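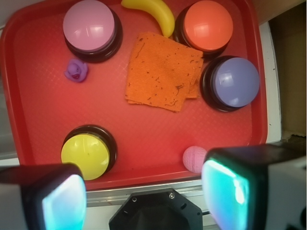
Push buttons, a toy banana and a purple rubber duck on a red tray

Week 10: What does a customs union do?

Last time we looked at free trade areas, where members drop tariffs among themselves but each keeps its own tariffs on everybody else. Now the fun part! In a customs union the members also share one tariff on goods from outside. Turkey has had one with the EU for industrial goods (farm goods mostly sit outside it), so it's a lovely test case.

Try it on paper. Ovside charges 10% on imported bicycles, Skukmont charges nothing. A bicycle costs 400 at the border. Which way does it travel, and what stops it? Look up "rules of origin" before you answer.

Reading: Syafiqah Liew's chapter, up to page 131. It's short and really very good. Bring your workings to Bình Đặng's seminar.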